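4. Colour naming under low light

4.1 Materials and viewing conditions

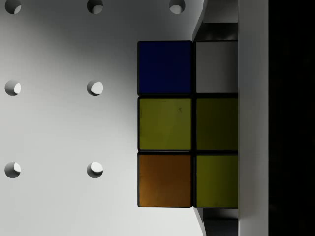 Figure 3. Coloured squares of a puzzle cube in a rendered scene. The yellow squares in the middle row read as olive in the dim light.

Why do people give a different name to the same surface when the light is lowered? Most of the change comes from lightness: a name such as "yellow" covers only light colours, so a yellow surface seen as darker than its surroundings falls into the range that English speakers call olive, brown or green.

The effect is well known to painters and to anyone who has matched socks before sunrise. Our interest is in how it varies between households, and in whether people correct for the light when they are asked to name a colour out loud. The earlier Bemside survey dealt with printed charts only, seen at a desk under one lamp. We wanted answers given at home, about ordinary painted and dyed things, at the hours when people use them.

Participants were recruited in two towns, Bemside and Broklow. Each household received a set of 14 painted cards, matte on both sides, and a printed answer sheet. The cards were cut from a single batch of board and painted at our Murnia workshop. Each was named once in the late afternoon beside a window and once in the evening under whatever lighting the household normally used in that room. Participants were asked to write the first name that came to mind. They were not given a list to choose from, and two-word answers such as "dirty yellow" or "bluish grey" were accepted as written.

We did not ask anyone to change bulbs or draw blinds. A light meter was left in each home with instructions to place it face up next to the cards and to copy down the reading before starting. Where the reading was missing the sheet was kept for the analysis of spelling and wording but dropped from the analysis of light level. After this step 1101 answers remained.

4.2 Coding of answers

Answers were sorted into the basic colour terms of English, with olive, navy and cream kept as separate groups on account of how often they were written. "Grey" and "gray" were treated as one word. Modifiers were recorded in a second column. An answer that named a thing and no colour, for instance "mustard" or "slate", was assigned to a group by two coders working apart. Where they disagreed the answer was marked as unresolved and left out of the counts by group.

Navy gave the most trouble. In the evening sheets the word was written for the darkest blue card, as expected, but also for the dark green one, and in a few homes for the black. We kept the participant's word in every case. The coders' own view of the card was never used to settle an answer.

4.3 Differences between cards

The cards did not behave alike. The white card kept its name almost everywhere, including rooms where the meter reading was very low. Participants who added a modifier wrote that it was "in shade" or "a bit dull", and went on calling it white. This agrees with the usual account, in which a viewer judges a white surface against the brightest thing nearby and discounts the shadow.

Yellow was far less stable. In the evening condition the deeper of the two yellow cards was often called olive or khaki, and in Broklow it was sometimes called green outright. The paler yellow card moved towards cream or beige. The shift was larger when the card was named early in the set, before any strong yellow had been seen, which suggests that participants were comparing cards with one another as they went. Card order had been shuffled by hand, and 8 households shared an order with another household through a packing error. Removing them left the pattern in place.

Reds and oranges fell between these two. Red became "maroon" or "brown" in the lowest light and was otherwise named as red. Orange was called brown in much the same rooms.

4.4 Limits

Household lamps differ in colour as well as strength, and our meters recorded strength only. Some part of the movement from yellow to olive may be owed to cooler bulbs. A small follow-up with 5 households, using the Toledo lamp set described in section 2, is reported in section 6. Age was recorded in bands too wide to be of much use - a fault in the answer sheet that was corrected for the follow-up.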